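讲稿备注：小店如何写好一份交接单

（讲者自用，正式讲时不必逐句念）
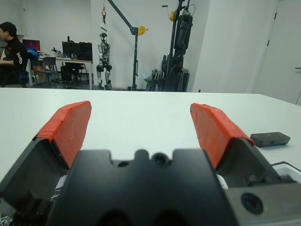 上次讲完以后收到一条留言，署名 Tudley 店：我们店里早就有交接本，每天都写，写了也没人看，第二天早班照样打电话来问，再多写一份有什么用？

先从这条留言讲起。留言说的情况很常见。本子有，字也有，电话照打。我的看法是，电话打来问的那几件事，往往就是本子上没写的那几件。本子上写的是“一切正常”“已打扫”“货已到”，早班想知道的是哪一箱没拆、哪个客人说好下午来取、收银机的备用金差多少。

这里停一下，问在座的：你们店里交接时最后一句话通常说什么？等两三个人回答，不用点评，直接往下。

第一部分 交接单是写给谁的

写给下一个开门的人。店长会看，总部偶尔也会来翻，但写的时候不要想着他们。一想到店长要看，人就会写“今日工作已全部完成”。下一个开门的人拿到这句话，什么也做不了。

Flurkberg 的面包店用过一种两页的表，上面有 15 个栏目，温度、卫生、安全、客诉、设备、损耗都有。用了一个多月，每一栏都打了勾，连那台停用的冷柜也天天打勾。后来改成一张半页纸，只留 4 栏：

没做完的事
答应了别人的事
不对劲的东西
现金和钥匙

四栏以外的内容，要写就写在背面。背面没有格式。

讲到这里把四栏在白板上写出来，一直留到结束，后面每段都要指回来。

第二部分 没做完的事

写法是：做到哪一步，剩下哪一步，东西放在哪里。

不好的写法：盘点没做完。
好的写法：干货架盘到第二层，第三层和地上的箱子没盘，盘点表夹在收银台下面的蓝夹子里。

第二种多花半分钟。早班省下的时间可能是一整个上午，她不用从第一层重新开始。

有人会问，没做完的事写上去，会不会显得自己偷懒。会有这种顾虑，尤其是新人。这个问题要由店长来解决，不能靠表格。店长第一周就要当着大家的面说清楚：这一栏空着我才会来问，写了我不追究。说了就要做到，追究一次，这一栏以后就永远是空的。

（如果时间不够，这一段可以缩成两句。）

第三部分 答应了别人的事

这一栏最容易漏，出了问题也最伤客人。

举 Boyer 花店的例子。晚班在电话里答应一位客人，把订的白色洋桔梗换成浅粉色，价格不变。人是记住了，单子没改，交接本上也没有。第二天早班按原单包好，客人来了不肯收。店里重新包了一束，原来那束降价卖掉。钱不多，但客人之后再没有在那里订过花。

写法是：答应了谁，答应了什么，什么时候要兑现。三样缺一样就等于没写。客人的姓可以只写一个字，电话写后四位，够用就行，不要把完整号码留在谁都能翻的纸上。

对供应商也一样。“跟送牛奶的说好了”这种话，早班看了只会更紧张。说好了什么？晚送，少送，还是这次不收钱？

口头答应同事的也算。换班、代班、借用推车，都写进去。换班的那一条，两个人都要签名。

第四部分 不对劲的东西

标题故意用了“不对劲”，没有用“故障”。店员常常判断不了是不是故障。冷藏柜声音比平时大，后门要推两下才关上，某一批鸡蛋破得多，这些都够不上报修，所以没人报。写成“不对劲”，门槛就低了。

只写看到的和听到的，不必写原因。写“冷藏柜晚上九点开始有嗡嗡声，停一会儿又响”，别写“压缩机要坏了”。写原因的人猜错一次，后面的人就容易跟着猜错，修理的人来了也被带偏。

连续几天出现同一条，由店长负责打电话。这一点要写在表头，不然大家都以为别人报过了。

补充一个问题，每次都有人问：处理完的怎么办？在原来那一条后面画一道线，写上自己的名字，不要涂掉，也不要撕。以后再出毛病，翻回去能看到上次的情况。

第五部分 现金和钥匙

这一栏只写数字和位置，不写形容词。

备用金应为 1000 元，晚班点出来是 893 元，那就写 893。不要写“差一点”，也不要自己掏钱补上再写 1000。自己补钱的习惯一旦有了，账上的问题就再也查不出来。差额的去向如果知道，写在旁边，比如买了收银纸，小票在抽屉里。不知道就写不知道。

第二天开门的人要重新点一次，点完签字，然后才开收银机。两个数字对不上，当场打电话，这种电话是该打的。

钥匙写三件事：在谁手里，有几把，有没有外借。后门的钥匙单独写一行。外借的钥匙没有还回来，这一行就每天照抄，直到还回来为止，抄烦了自然会有人去催。

第六部分 什么时候写

不要等到关门以后。关门以后人只想回家，写出来的东西都是“正常”。

建议把单子从下午开始就摊在台面上，想到一条写一条。客人来电话答应了什么，挂了电话就写。关门前只检查，不新写。Lasel 文具店的做法是把单子用夹板夹着挂在电话旁边，笔用绳子拴住。绳子要够长，左手写字的人也要能用。

字迹问题：不要求工整，数字要清楚。1 和 7、0 和 6 最容易看错。

要不要用手机群代替？我的意见是可以同时用，不能代替。群里的消息会被别的话顶上去，早上七点要找昨晚的一句话，得往上翻很久，中间还夹着各种表情。照片可以发群里，纸上写一句“照片见群”就行。另外，休息的人也在群里，夜里十一点收到冷藏柜的消息，他既不能处理，也睡不好。

第七部分 早班怎么读

交接是两个人的事，只训练写的人没有用。

早班到店，开灯，读单子，签名，再做别的。读的时候站着读就可以，半页纸用不了多久。读完有看不懂的地方，圈出来，当天晚上碰面时问。碰不到面的店，就在旁边写一个问号，晚班看到问号要回。

有些店规定早班读完要复述，我不太赞成，人少的店没有可以复述的对象。

回到开头那条留言。写了没人看，可以先试两个星期：早班每天圈出一条对自己有用的，再划掉一条没用的。两个星期以后，晚班自然知道该写什么。如果两个星期下来全是划掉的，那就把栏目改掉，四栏是我这里的建议，不是规定。

留言后来还补了一句，说 Tudley 店里两个班有半小时是重叠的，当面讲就够了。当面讲当然好。但重叠的半小时常常正好是忙的时候，一边找零一边讲，讲的人以为讲过了，听的人没听全。纸还是要留。

练习（十分钟）

两人一组，每人想一件昨天下班时没做完的事，写在纸上，交给对方。对方不能提问，只根据纸上的字说出自己明早第一步要做什么。说不出来的，拿回去改一遍。

备注：发纸，不要发笔记本，纸小一点，大家会写得短。练习时我在场内走动，不读别人写的内容。最后请愿意的人念改之前和改之后的两句，没有人愿意就跳过。

可能被问到的

只有一个人的店要不要写？要。隔一天休息回来，自己也会忘。

单子保留多久？我建议留到季度盘点之后。涉及现金的，按各店会计的要求办。

能不能打印成册？先用散页，等栏目稳定了再印。印早了，大家会舍不得改。

外语不好的同事怎么写？可以写自己的语言，数字和货架号大家都看得懂，必要时画个简图。

结束前把半页纸的样张放在门口的桌上，需要的自取。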